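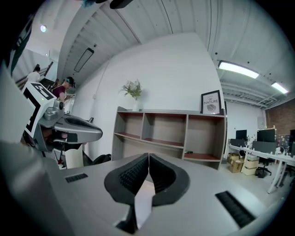 Los buitres de Trandeo y el dinero que se acaba

Gaurav Chaudhary contesta al teléfono desde el coche, aparcado, con la ventanilla bajada. Se oyen cabras. Tiene media hora, avisa, luego baja al valle a una reunión con ganaderos y allí no hay cobertura. Coordina desde hace años el programa contra el veneno en la reserva de Trandeo, y en marzo se le termina la financiación.

"Bueno, se termina la parte gorda", corrige. "La fundación Skalness paga hasta marzo. Después quedan los sueldos de los guardas, que son públicos, y poco más. Ni gasolina ni laboratorio."

El laboratorio es lo que más le preocupa. Cuando aparece un buitre muerto hay que saber de qué ha muerto, y para eso se manda el cadáver, en frío, a analizar. Sin análisis no hay denuncia. Con análisis a veces tampoco, pero por lo menos hay un papel.

"El año pasado recogimos 70 aves. Setenta. No todas envenenadas, ojo, hay electrocuciones, hay alguna que se muere de vieja. Pero un carnicero que te encuentras al lado de una oveja rociada con plaguicida, pues ya me dirás."

¿Y quién pone el veneno? Suspira. No le gusta la pregunta, se la hacen siempre. Dice que casi nunca va contra el buitre. Va contra el perro suelto, contra el zorro, contra lo que haya entrado esa noche en el corral. El buitre llega después y llegan muchos a la vez.

"Es que comen juntos. Un cebo y te quedas sin media colonia. La gente eso lo entiende cuando se lo explicas, pero hay que ir a explicárselo, y para ir hace falta coche y hace falta gasolina. Vuelvo siempre a la gasolina, perdona."

El programa empezó con patrullas y nada más. Luego vino lo de las indemnizaciones: si un depredador mata ganado y el dueño avisa a tiempo, cobra. La clave era el plazo. Antes tardaban meses en pagar y ya no avisaba casi nadie. Ahora el compromiso es de 90 días, y Chaudhary presume de que se cumple. Casi siempre. En verano se atascaron varios expedientes por una firma y hubo llamadas, algunas subidas de tono.

"Me llamó un señor de Kälin a las seis de la mañana. Tenía razón. Le dije que tenía razón y le pagamos."

Kälin es el municipio de arriba, el más ganadero y durante mucho tiempo el más hostil. De allí son ahora 2 de los guardas. Que fueran del pueblo cambió bastante las cosas, cuenta, y también trajo algún lío familiar en el que prefiere no entrar.

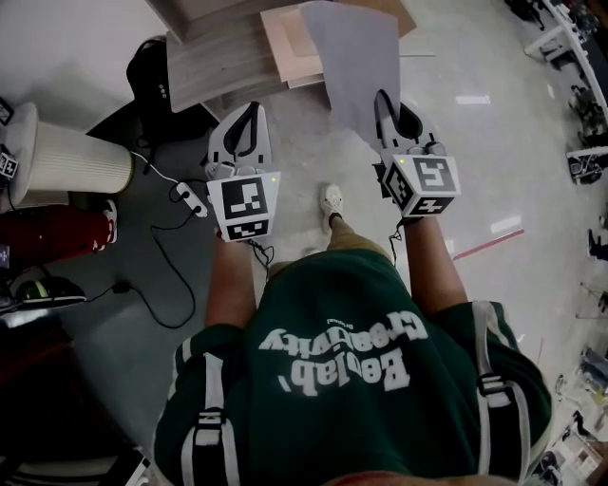 Con una pinza en cada mano.

Pregunto por los emisores. La reserva marcó aves con unos aparatos llamados Skutix, que mandan la posición y avisan si el animal lleva horas sin moverse. Chaudhary está contento a medias. Funcionan bien en campo abierto. En los cañones, regular. Y la suscripción de datos también la paga Skalness, asi que en marzo se apagan, o no se apagan pero nadie lee lo que mandan, que viene a ser lo mismo.

"Hubo una hembra que se quedó quieta una tarde. Salimos corriendo, tres horas de pista. Estaba incubando." Se ríe. "Pero otra vez salimos y había un cebo, y lo retiramos antes de que bajaran las demás. Por esa vez ya me vale todo el invento."

La colonia ronda las unas 200 parejas según el último recuento. Él no quiere que se titule con eso. Dice que el número baila mucho según quién cuente y con qué niebla, y que cuando sube un poco los políticos dan el asunto por resuelto.

¿Hay plan para después de marzo? Hay tres cartas enviadas, una contestada. La contestada pide más documentación. También está la posibilidad de que la administración asuma el laboratorio, se lo prometieron de palabra en un pasillo, y él apuntó la hora y quién estaba delante. "Por si acaso."

De lo que más habla, sin que se le pregunte, es de los muladares. Puntos donde el ganadero deja la res muerta, vallados, controlados, lejos de los perros. Abrieron uno el otoño pasado y quiere otro en la vertiente norte. El terreno es comunal y hay que votarlo. De eso va la reunión de hoy.

"Si sale que sí, necesito valla. Si sale que no, necesito volver el mes que viene con café y empezar otra vez."

¿Y saldrá? No lo sabe. El año pasado faltaron pocos votos y alguno que estaba en contra le saluda ya por la calle. Tampoco es mucho decir, añade, en invierno se saluda todo el mundo.

Se le hace tarde. Arranca, las cabras se apartan o no se apartan, pita. Antes de colgar pide que pongamos lo del teléfono de avisos: cualquiera que encuentre un animal muerto sospechoso que no lo toque, que apunte el sitio y llame a la oficina de la reserva, atienden tambien de noche. "Y que aten al perro", dice. "Eso lo primero."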